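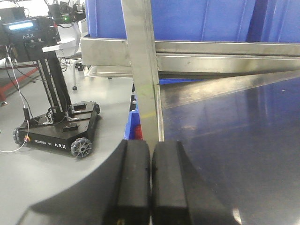
Steel post and dark panel, grey floor.

Blog > Money > Shares > Dividend notes

Moving the Sekia holding to a nominee account

I have held shares in Sekia as paper certificates for longer than I care to work out, and on 14th December I finally sent the last of them off to be converted. What follows is a record of the steps, mainly for my own use next time.

The holding was 259 shares on two certificates, one for 177 and one for 82. The second came from a scrip dividend, taken when the company still offered one. The registrar had them under two slightly different versions of my name, one with a middle initial and one without. This matters more than it should. The broker's transfer form asks for the name exactly as it appears on the certificate, so two versions means two forms, each signed separately and each listing only its own certificate.

My broker is Hirdale. Their standard account holds shares through a nominee, so the register shows the nominee company and my ownership is recorded in Hirdale's own books. I lose the printed annual report and the automatic right to attend the general meeting. I can ask for a letter of representation if I want to go, and I have not been to one yet.

Charges were as follows. Hirdale took nothing for the transfer in. The registrar took nothing either, as neither certificate was missing. A lost certificate needs a letter of indemnity, usually countersigned by a bank or insurer, and the fee for that can eat a year's dividend on a small holding. I had one to replace in Korkholm some time ago and it cost me 28 pounds before postage.
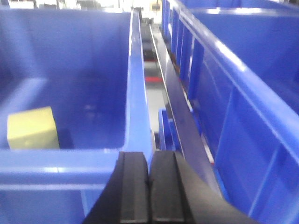

Timing needs a little care. The shares cannot be sold between posting the certificates and the broker crediting them, and Hirdale quote up to 23 working days. If the price falls in that period there is nothing to be done. I also checked the ex-dividend date first. A dividend that falls during the move is paid to whoever is on the register at the record date, so it may arrive by the old route, to the old bank details. Mine were out of date until September — worth checking before anything goes in the post.

The other item is cost records. Hirdale's screen shows the book cost of transferred shares as zero unless you supply a figure, and the gain then looks absurd. I sent them the pooled cost: the original purchase with dealing charges and stamp duty, plus the cash value of the scrip shares. They entered it without asking for proof. I have kept the contract note anyway, and the scrip statement with it.

Delia Durán wrote after my last post to ask whether the same applies to Psarras. As far as I can tell it does not. Those shares are listed abroad, the form is different, and Hirdale want a call before they will accept them. I hold none, so I have not tested it.

Both forms went in one envelope by tracked post, with photocopies kept here. I will add the date the shares are credited when I have it.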